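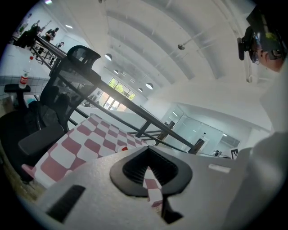

## Covering the work table

2018-09-29

The table by the railing has needed a cover since April. The bare top marks easily, and anything small and dark put down on it is hard to find again. I tried brown paper first, which tore at the corners within a week, and then an old bed sheet, which moved every time I leaned on it. The red and white checked mat is the third attempt and I intend to stop there.

It came off a roll at Mottram, on the market side. They sell it by length and cut it with a long pair of shears, so the end is never quite square. Mine was out by a few millimetres. I trimmed it against a steel rule, using the printed checks as a guide, and found that the print was not square to the edge either. I followed the print. An edge that wanders across a line of checks is visible from the other side of the room, and a slightly tapered mat is not.

Method, for anyone doing the same:

1. Wipe the table and let it dry fully.
2. Unroll the mat face down and leave it overnight with books on the corners.
3. Turn it over and line up one row of checks with the long side of the table.
4. Fix that side only, with double-sided tape set 60 mm in.
5. Smooth towards the opposite side by hand, then fix the corners.

I skipped step 2 the first time and had a ridge down the middle for days.

The checks are useful in themselves. A small part put down on a white square can be found again, and I have got into the habit of using the rows as rough lanes – things to do nearest me, finished things further off. Red parts are the exception. They disappear on half the squares, so those go in a saucer if I remember.

### The chair

The chair is the black mesh one with the headrest. It replaced a kitchen stool from the Prurkby house, which was the right height and wrong in every other respect. Mesh suits this spot in summer and is a little draughty by the railing in winter. The armrests are the difficulty. At my preferred seat height they meet the edge of the table, and with the new mat in place they began to catch it. Berhanu Gidey suggested taking them off altogether. I lowered the seat one notch and moved the mat back from the edge by the width of a finger, and so far that has been enough.

The headrest I never use at the table. It is good for phone calls.

### Still to do

- Second strip of tape on the short side, where it lifts.
- Felt under the table feet.
- Return the shears to Gebremedhin Abdella, who has asked twice.
- Decide about the lamp. The clamp will dent the mat wherever it goes, and the Anden one has the smaller jaw.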